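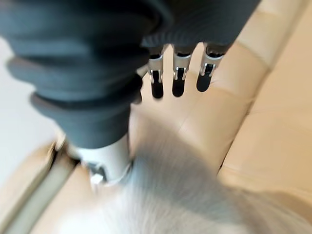

*Fingers out over the leather and the white fluff.*

So I finally sat down on Sunday and did the spreadsheet for the hands. I'd been putting it off, mainly because I knew what the fingertips line was going to look like (bad!). We budgeted $600 for the whole of spring and the first order from Nulov came to $300 on its own, for one set of tips and a bag of pivot pins.

Cushions are kinder on rubber than carpet is, I think, but I haven't kept good enough notes to prove it. Starting in March every set gets its own line with the day it went on.

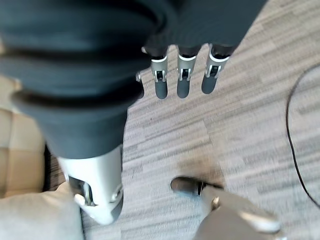
The other big one is covers. Clonard quoted $1,160 for a pair of padded sleeves, shipping included, and I gulped a bit. Hutchins will sew them for less, only they want a pattern from us first, and my sewing skills stop at buttons. I'm leaning toward Clonard and just eating the cost — an arm sitting idle while I fight with a zipper isn't cheap either.

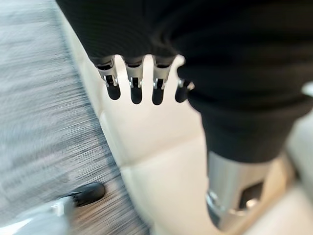

## What I'm putting off

A second charger, new knit covers, and the fancy cable ties I keep adding to the cart at midnight. Also the Clukano service plan. I like them, but I'd be paying for visits in months when all we do is tidy a sofa over and over.

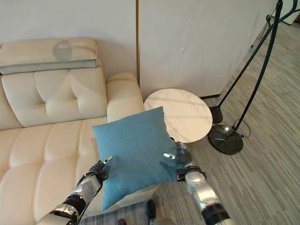
**Should you buy spare fingers up front or wait until one fails?**

Up front, if you can swing it. I'd get 2 spares per hand with the first order, so you only pay for shipping once, and then leave the rest of the parts money alone until summer. I didn't do that, and I'm still waiting on a box.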